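28 June 2022

Budget day, or the start of it. Murdo wants the equipment plan for next year on one sheet before he leaves for Prarnis, and he wants it split into what we have to buy and what we would like to buy. I told him the second column would be the long one.

I sat in the living room setup with the laptop and went through the list with Effie while the robot was on pillows. It is easier to write a purchase list with the thing in front of you. I had the hands down as one line. Effie made me split them into left, right and spare parts, and she was right, the quote from Grendo does it that way too. 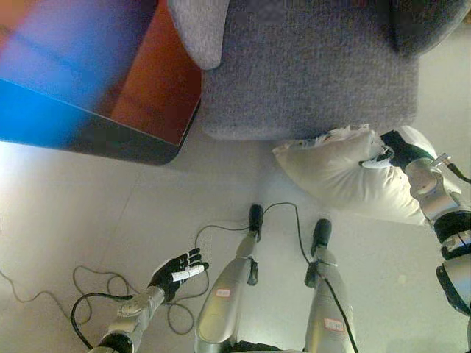

Right hand on the pillow, left hand free.

Cables first. I keep putting them at the bottom of the sheet and they keep coming back up. There are loops on the floor by the left hand and more between the feet. Skye's idea is an overhead rail, and she has a price of 290 for the rail and brackets without fitting. Fitting depends on the ceiling, and I don't know anything about the ceiling. Wrote to Jean Crichton to ask who does. In the meantime I put down 14 floor clips and a box of sleeving from the petty cash. Murdo can't object to clips.

Then the hands. A full spare hand is out of reach this year. I put 1000 against finger parts and left it there. Effie thinks we should hold that money until November, when Ibarra is supposed to bring out the new price list. I think the price list will go up. We did not agree and I wrote both options down.

Furniture came out cheap. The sofa can stay another year. I would like a second one in a smooth fabric, and a plain low bench, so we are not always planning around the same seat height. Hermenegildo says his cousin clears houses in Grinevo and could get us both for the cost of the van. I put the van down as 501, his figure, and I did not ask about the one. More pillows too, in different sizes and fillings. I always forget pillows and then buy them out of my own pocket.
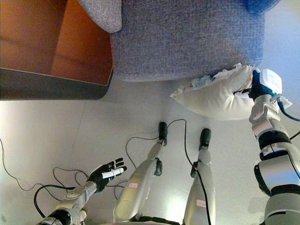
Still to do before Murdo goes

Get the service contract figure in writing. What I have is from a phone call.

Ask Grendo if the right and left finger parts are priced the same.

Find out if the rail counts as equipment or as building work. If it is building work it comes out of Jean's money and the whole sheet looks better.

Move training days for Skye and Effie to their own line. Last year they were under travel and got cut with the travel.

Home at seven. Left the sheet unsent, want to read it again in the morning.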